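Sorting out the cleaning cloths

3 February 2021

The cupboard under the laundry sink has needed doing since we moved to Trutthorpe in July. Every time I opened the door a cloth fell out, and I'd push it back in and shut the door again. Yesterday it rained all morning, so I got on with it.

I had one rule, which was that anything stiff or smelly went in the bin. That got rid of more than I expected, including a pack of Natetti dishcloths that never soaked up a thing. The old flannelette pyjamas I'd cut up for rags were still good — better than anything I've bought.

What was left I put in 4 lots: floors, bathroom, windows and dishes. I go by colour where I can. The scourers were harder because I keep buying them when they're on special at Parry. I don't need another one this year.

It all got tipped out on the table first, on top of the bear tablecloth, which can go through a hot wash.

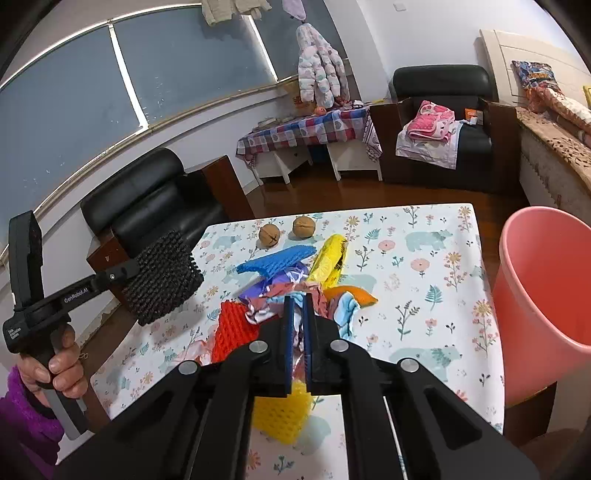
Cloths, scrubbers and the pink bucket, plus two walnuts.

The windows lot is the smallest, so I'll cut up another old sheet when I get to the linen press. The bucket is staying in the laundry from now on. I've put the dishes lot in the kitchen drawer, second one down, where the tea towels used to be.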